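Five hundred examples, and what I learned from them

Posted by Trí La, 20/06/2023

Since last November I work on a small project named Folureo. The goal is simple to say: a robot arm should learn to put things into a basket and take them out again, only from watching recordings where a person drives the arm by hand. I am the person who drives. My colleague Mai takes care of the training, and she asks me for more examples every time we talk.

Before this job I believed that recording would be the easy part. I studied control theory in 2005, when we wrote every movement as an equation, and the idea of showing a movement to a machine sounded to me almost lazy. Now I have recorded 500 good episodes and I have more respect.

The first difficulty is to be consistent. If I pick a bread roll from the left side ten times and then from above one time, the model does not know what to do with the one time. But if I always do exactly the same, it learns only that path, and when the basket is moved by the width of a hand it fails. Mai says she wants variety in the positions and less variety in my habits. It took me many weeks to understand this sentence.

The second difficulty is speed. In my early recordings I was very slow because I was afraid to crush something. The model copied this very well. It also copied my pauses. I used to stop over the basket to think, and the trained arm stopped in the same place, as if it was thinking too. We had to throw away 11 recordings from one afternoon only for this reason. Now I decide the full movement before I touch the controls, and between the pick and the next one I let the arm travel fast.

Soft objects are harder than boxes. A roll has no flat side, and it does not always stay how you leave it. I try to place it in different corners, so the model sees it near a wall as well as in the open middle. The corner cases are the ones where the fingers come too near to the rim, and for these I still fail often. I keep the failed ones in a separate folder that I named Flakside. Mai wants to use them later, to teach the model what a bad grasp looks like.

We keep our notes in a tool called Pulport. For each episode I write the object, the starting place and one word about how it felt. "Clumsy" is my most used word until now.

The plan is to have up to 3000 episodes before we change to a second kind of container. I think I will need a better chair for that. If you do similar work and you have a good method to stay concentrated after the second hour, please write to me in the comments.
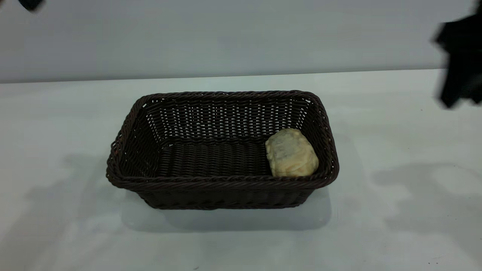

One roll in the right end of the basket, the gripper moving fast.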